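Food Waste in Two School Canteens
Report for the second-year module Food and Society

Background

Our group wanted to find out how much cooked food is thrown away at lunch and which dishes are left most often. We chose two primary schools, Weneo and Brikow, as both cook on site and both agreed to let us stand by the plate return. The fieldwork was done in May. Arif Pangaribuan and Mansa Ankrah covered Weneo, Teguh Halim and I covered Brikow, and Yanti Lubis put the figures together.

Method

Leftovers were scraped into three tubs: starch, vegetables, and meat or fish. Fruit peel and bones went into a separate bucket and were left out of the results. We weighed each tub on a kitchen scale when lunch ended and wrote the weights on a sheet by the door. The tubs themselves were weighed empty on the first morning.

Pupils were not told what the tubs were for until the last day. Some asked, and we said we were helping the kitchen. Packed lunches were not included.

Results

We weighed the leftovers from 461 plates at Weneo and 383 at Brikow. Rice was the largest part of the waste in both schools. At Weneo it was left most on days when it came with a dry dish, and the soup day had the least waste of all. At Brikow the vegetables came a close second, mostly boiled carrots and cabbage.

The heaviest single tub held 700 grams more than the next one. It was from Brikow on a fish day, when lunch started late and the children had less time to eat. We think the short sitting explains part of this — the cook thought so too — but we only have one such day to go on.

Portion size seems to matter as well. At Weneo the children can ask for a small plate. At Brikow every plate is filled the same, from the youngest class to the oldest.
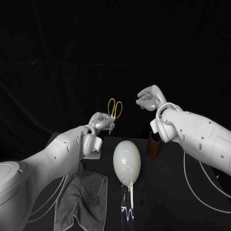

Report and layout: Mohit Thakur

Problems we had

The scale at Brikow switched itself off if a tub was left on it too long, so 2 readings had to be taken again. Sauce was hard to sort and ended up with whatever it was stuck to. We also forgot to note how many children took a second helping at Weneo, so a plate there may stand for more food than a plate at Brikow.

Suggestions

Brikow could try a small plate for the youngest two classes and repeat the weighing with the same menu. Both kitchens could serve rice from a separate dish and let pupils say how much they want. Next time we would ask the children what they thought of the food, and we would weigh what leaves the kitchen as well as what comes back.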